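How to Set Up a Fruit Plate People Will Eat From

My aunt Assunta Parisi kept a bowl of fruit on her kitchen table for most of my childhood, and to the best of my knowledge the pear at the bottom was the same pear. It was a deep bowl. Things went in and were not seen again until the smell.

I use a plate now. You can see everything on a plate, including whatever has started to go, and you can take a kiwi from the back without causing a landslide. Setting one up takes less time than reading this page.

What you need

One large plate with a raised rim. The rim matters more than the pattern, as you will learn the first time a mandarin heads for the floor.
A tablecloth you don't mind washing.
Fruit in a few sizes. Mix things that keep well (citrus) with things that don't (plums, anything described by the grocer as "perfect today").
A dish towel.

Step 1. Sort before you wash

Put everything on the table and pick each piece up. Press gently near the stem. Soft ones go to the fridge or into your mouth. Rock-hard kiwis can go on the plate, where they will stay rock-hard until you leave for a weekend.

Peel off the stickers now. You will otherwise find them on your elbow at work.

Step 2. Wash what gets eaten with its skin on

Plums and their relatives get a rinse and a proper drying. Mandarins can wait, and a wet kiwi feels like a mouse, so leave those until you plan to cut them.

Step 3. Start at one side

Set the plate down where it's going to live. Lay the first few pieces along one side, big ones included, and keep the rest on the cloth in front of you while you decide. Don't start in the middle. If you start in the middle you end up with one grapefruit enthroned and everything else rolling around it like bad courtiers.
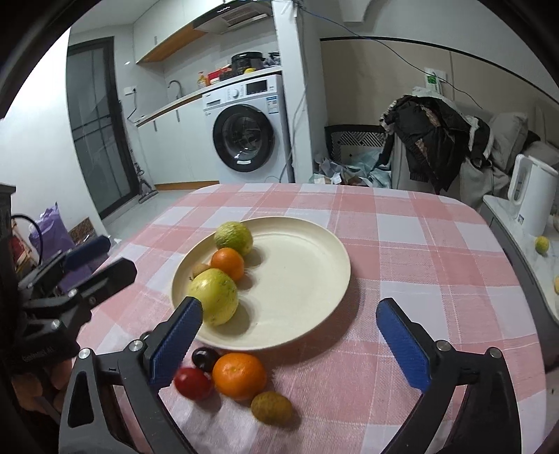

First side done, dark fruit and the rest still on the cloth.

A wrinkled citrus is fine, by the way. Skin like that puts guests off, but cut one open before you judge it. My neighbor Agnes Lennox throws hers out on looks alone and then complains to me about the price of lemons.

Step 4. Fill the other side by color

Dark fruit next to orange looks good with no effort from you, so put it there. Brown fuzzy things go beside something shiny. If two mandarins are touching, separate them; when one goes moldy it likes company.

Leave a gap big enough for a hand. A plate packed edge to edge looks like a display, and people don't eat displays. They admire them and ask if you have any crackers.

Step 5. Keep it going

Give everything a quarter turn each morning while the coffee drips, and check underneath. Move whatever is ripest to the side nearest the chairs. This is shameless and it works on children, husbands and Agnes.

Bananas

No. They ripen everything around them and then lie there looking innocent. Hang them up somewhere else.

If you have too much

I once came home from the Rinaldi farm stand in September with 40 plums, having gone for eggs. No plate will help you there. Halve them, pit them, roast them cut side up with a little sugar until they slump, and freeze the lot in flat bags. Write the month on the bag. I have one in my freezer that says only "soon."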